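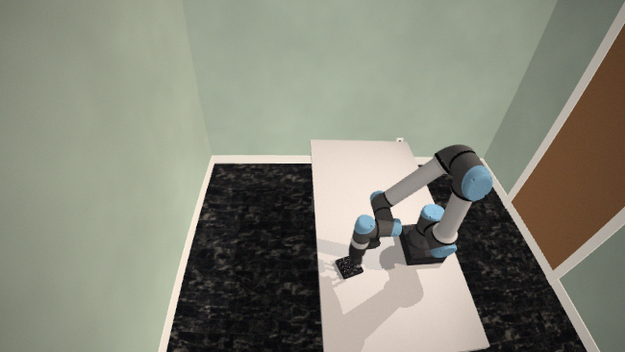 4. Set up the simulated cell before you touch the real arm

6 min read

I know, you've got the arm bolted down and you want to see it move. Me too, every single time. But give me one evening in the simulator first, and you'll save yourself a lot of swearing in the shop later.

The scene file is called Kestberg (named after the street our shared workshop is on). It loads with the long table, the green walls and the arm on its dark square base near the table's right edge. The walls don't do anything. I just got tired of staring at gray.

4.1 Load the scene

1. Open Grokton and pick Kestberg from the scene list. First load is slow on my old laptop, so go make coffee.

2. Set the table height to match your own bench. Measure from the floor to the top of the slab, and measure at the corner closest to the base. My bench slopes a little and I lost a whole October weekend to that.

3. Type in your base offset. I measure from the table edge to the center of the base plate, and if you measure to the side of the plate everything after this will be off by half a plate.

Note: If the arm shows up sunk into the table, you typed the offset in centimeters. Grokton wants millimeters. 2,695 is a perfectly good number for the length of my bench and a terrible one for anything you meant to be small!

4.2 Place the target

4. Drop the small black square on the side of the table opposite the base. It can sit at a bit of an angle. I like it slightly turned, so I can tell whether the wrist is really lining up or just getting lucky on a straight one.

5. Turn shadows on. They cost you some speed, but when the gripper is down low over a flat part, the shadow is the easiest way I know to judge height by eye.

6. Jog the arm over the square at 10 percent speed. Keep the elbow up high and let the wrist do the reaching down. Stop when the gripper tip gets to a corner of the square, then save that pose as "touch."

Caution: Don't copy the "touch" pose straight to the real controller. Add clearance first (4.3), or you'll drive the fingers into your bench. Ask me about the dent in mine.

4.3 Check it, then check it again

7. Raise the saved pose by 2 mm and save it under a new name. I use "hover."

8. Run home to hover and back on a loop. Leave it going while you eat dinner. Hằng Phí, who wrote the Oteva plug-in that does the logging, set it up to flag any run where the wrist ends up somewhere it shouldn't.

9. Read the log. The plug-in gives a score out of a hundred, and I don't move on until I see 94 or better. If yours is stuck lower, go back to step 3 and measure the offset again - it's nearly always the offset.

Note: The elbow can hang out past the edge of the table. In the simulator that's fine, but in a shared shop it means somebody's shoulder, so tape off that side of the floor before you power up.

Once the log looks good, export the hover pose and go on to section 5, where we hook up the Fraser controller and test the stop button.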